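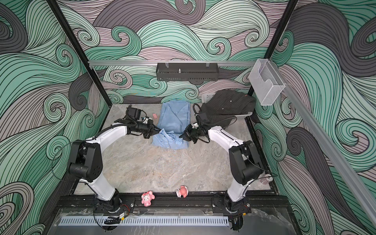 I've been folding button-ups for my household for more years than I care to admit, and I still can't settle on what to do with the bottom half. My usual way is collar first: button the top one, get the placket lying straight, smooth the shoulders, and then work down. The top always comes out lovely and the tail turns into a wad. You can see it on the light blue shirt, with the collar and placket sitting nice and neat and the lower half all bunched up. Chambray types are the worst for me that way, and I have a dark one with little round buttons that's no better, so it mostly lives heaped over the basket until I feel strong enough to face it. How do the rest of you handle the tails? Do you fold them up first, or last, or give in and use hangers?

pocketsquare76
Posted Jul 21, 2021

Oh, I feel this one in my bones! I went face down years ago and never looked back. Button the top, the middle and the last one, flip the shirt over on its front, bring each side in toward the center with the sleeve laid straight down along the edge, and then fold the tail up by a hand's width before you do anything else. After that it's just one more fold up to the collar and you turn it over. The tail is curved, you see, and if you leave it till the end there's nothing straight to fold against. Tucking that curve away first gives you a proper edge.

mintwallpaper
Can I just say how much I like that wavy mint and mauve pattern on the walls? I'd put it in my laundry room tomorrow, although my husband would probably move out. And the little pink cat figure down at the front is adorable. As for the shirts, I agree with pocketsquare that face down is the way, but I fold the tail last and mine come out fine, so I don't think there's one answer here.

hanger_loyalist
I'm going to be the grump and say button-ups shouldn't be folded at all unless they're going in a suitcase. You spend all that time on the collar and then the thing sits in a drawer with three others on top of it, and you're ironing it anyway. Hang it damp, do up the top button, give the placket a tug, and go have your coffee. I bought a box of the Dernik hangers, the wide-shouldered kind, and I've been perfectly happy with them.

pocketsquare76
Some of us live in apartments with one closet, hanger_loyalist! I have four feet of rail and it's full of coats from November on. Drawers it is. Besides, if you stand the folded shirts on edge like files, nothing is sitting on top of anything.

lintroller146
What surface are you all folding on? I ask because I was having exactly the bunching problem and it got a lot better when I quit using the bedspread. Soft things let the fabric creep. A hard, flat floor or a table is much easier, and that gray marble look would suit me very nicely. I also tried one of those flip boards, a Zudton, and it was good on T-shirts but the collars kept sliding off the top, so it went to my sister.

mintwallpaper
I have the same board and I love it for collars, so maybe it depends on the size of the shirt? Mine are all smalls.

hanger_loyalist
Or maybe it depends on starch. My mother starched everything and you could have folded those shirts with a pair of oven mitts on.

Original poster
Thank you all, this has been a treat to read. I tried the face-down way this afternoon with the tail folded first, and the first shirt came out very respectable. The second one I had to do over, as I'd forgotten to button the bottom. I'm not ready to give up my drawer, but I'll look at those hangers for the dark one. Does anybody fold the cuffs back first, or do you leave them flat?

pocketsquare76
Flat, and buttoned if you have the patience for it.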